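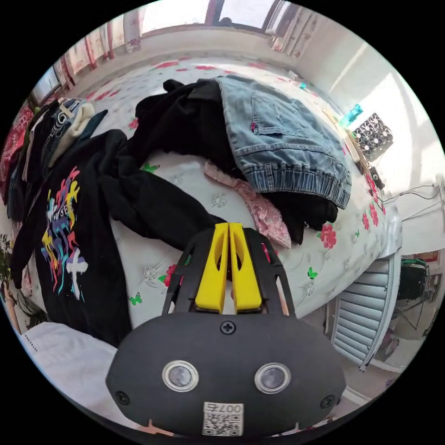

November, bench notes: clothes heap, hand-held gripper 007

Second long session with the heap on the bed, and I'm writing this up over tea while I can still read my own scribbles. The question for Grolla remains the same: if we record people picking clothes out of a pile with the gripper in their hand, does the policy learn better from slow, tidy grasps or from the ordinary hurried sort? We have 441 usable grasps now, which pleases me no end, and I've sorted them by speed before training on Gikance.

Black on black is still the hard one. A black knit beside another black garment gives the segmenter very little to hold on to, and I have a soft spot for the bit of pink showing in between, as it gives us a lovely clean edge to label.

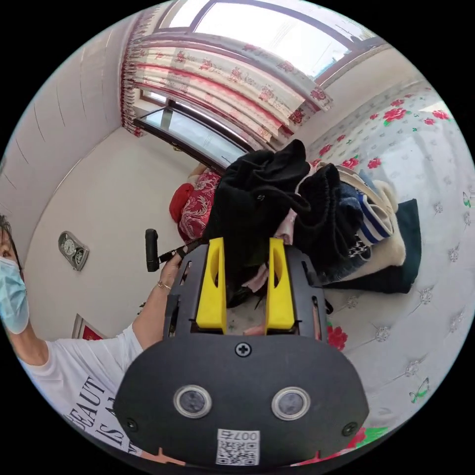 Dufour wrote in the margin that speed may be a red herring, and that I ought to split the grasps by how far the fingers were open on approach before drawing any conclusions. Fair point (and rather annoying, as I'd just finished the plots!). I've added finger opening as a column and will rerun overnight with 3,000 steps and the same seed.

Early result, for what it's worth: slow grasps win by 9 points on denim and make no difference at all on knitwear. I'd want another 30 trials before saying so out loud. 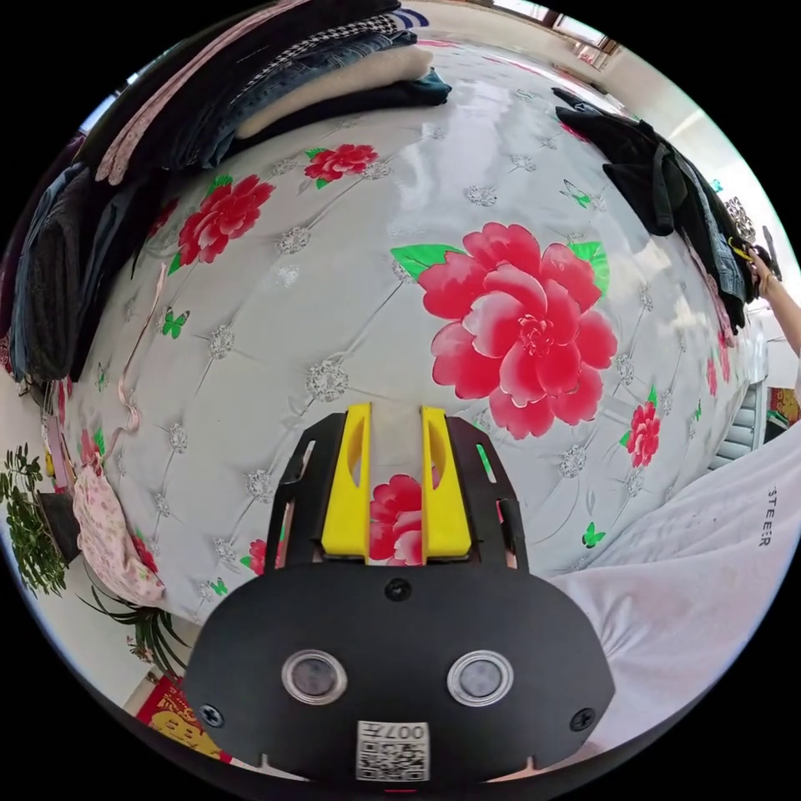 Gripper 007 at the bed, clothes to either side.

To do: rerun with the new column, then copy the labels to Fonero.

3 comments | 9 shares

Related entries
Calibrating the finger opening
Why we label edges first
Gikance: notes on seeds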